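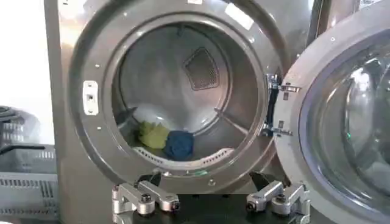

Does the draft handling rule make the laundry cell any safer? Only in part, and the part it helps with was already our best.

2018-07-04
By the Trivby project office, for Flokavham

The rule sets a stop distance of 60 mm at any open door and asks for a signed check before each shift. We ran 400 load and unload cycles under it between March and the end of the grant period. The arm stopped when told to in all but 13. Every one of those was logged as "operator error," a label I don't trust, given that the form offers no other box.

Hsiao wants us to adopt the checklist as written. I would hold off. It says plenty about signatures and very little about a cloth snagged on a door latch or a person reaching in beside the gripper.

The Trarkuveck training hours are paid for and mostly used. Spending to date on guarding is $2,401. We ask that the second payment go to rewriting the fault form first, with the stop tests repeated afterward on the new one.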